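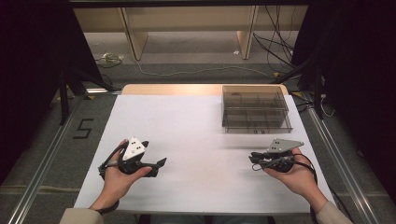 One in each hand, over the white table.

Horkeo: Frequently Asked Questions

Last updated 15/03/2020

I get the same handful of questions in my inbox every time a new chapter opens, so I've finally put them all in one place. If yours isn't covered, send me a message through the forum and I'll add it (eventually, I'm slow).

What is Horkeo?

It's a play-by-post roleplaying game. You make up a character, I put them somewhere unpleasant, and we write the story between us on the forum, one post at a time. There are dice, but they don't come out very often. If you like long scenes where two people argue in a stairwell, you'll fit right in!

When and where is it set?

The year is 2225 and nearly everything happens in Amosska, a mining town dug into the side of a frozen crater. There's an upper town with windows and a lower town without, and one lift between them, which the Szabo family owns. Most of the trouble in the game comes back to that lift sooner or later.

Do I need to read the whole archive first?

Please don't, you'd be there for weeks. Read the town guide and the first scene of the current chapter, then have a skim of the rumours thread so you know what your character might have heard. I still forget bits of chapter one myself and I wrote most of it.

How long should my character's backstory be?

At least 300 words and no more than 3000. I put the upper limit in after January, when I was sent a family history going back five generations (I loved it, but it took me two evenings and the character hadn't been born by the end of the first one). Tell me what they want, who they owe, and what they'd never admit to. The rest can come out in play.

Can my character be an orphan / an assassin / secretly royal?

Orphans, yes, there are loads. Assassins, go on then, but they need a day job as well, and I will ask you about it. There's no royalty in Amosska. If you want a grand name and a fall from grace, have a look at the Drasero page in the town guide. They used to run the water works and they're still cross about losing it, and there are plenty of cousins left for you to play. 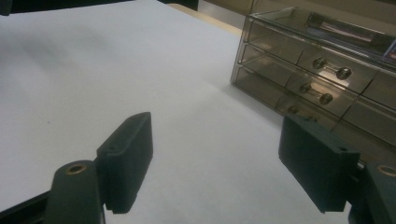

Volkan Ertürk
Writer and game master

How many characters can I have?

Three, as long as they don't know each other. I've tried it the other way and you end up reading someone having a lovely chat with themselves for four pages.

How often do I have to post?

Once a week keeps a scene alive. More is great, but do let the other person answer before you post again. If you're going on holiday or you've got exams, put a note in the absences thread and I'll find your character something dull to do, usually a shift on the pumps.

Can my character die?

Yes, but I'll always talk to you privately first. You can say no, and then we'll work out what it costs them instead. People often pick the death, oddly enough, because you get to write the last post and everyone has to turn up for the funeral scene.

Can I play a Szabo?

Not at the moment, sorry! All of the Szabos are mine until the end of this chapter. You can work for them, though, or owe them money, or be married to somebody who does.

My backstory was sent back. Have I done something wrong?

No, nearly everyone's gets sent back once. It's normally a small thing, like a character who grew up by a river (there aren't any) or who rides the lift for free. Change that bit, leave the rest alone, and post it again in the same thread so I don't lose my notes.

Can I use my character somewhere else?

Of course, they're yours. Take them to another game, put them in a novel, whatever you like. I'd only ask that you leave the town and the families here, as other players have put a lot of work into those.

Is there an age limit?

You need to be 16 or over. It isn't a gory game, but it does get bleak down in the lower town and some of the scenes are quite grown-up in that way.

Where do I start?

Make a forum account, read the town guide, and say hello in the welcome thread. When your backstory's ready, post it under New Arrivals with your character's name as the title. I read them in the order they come in.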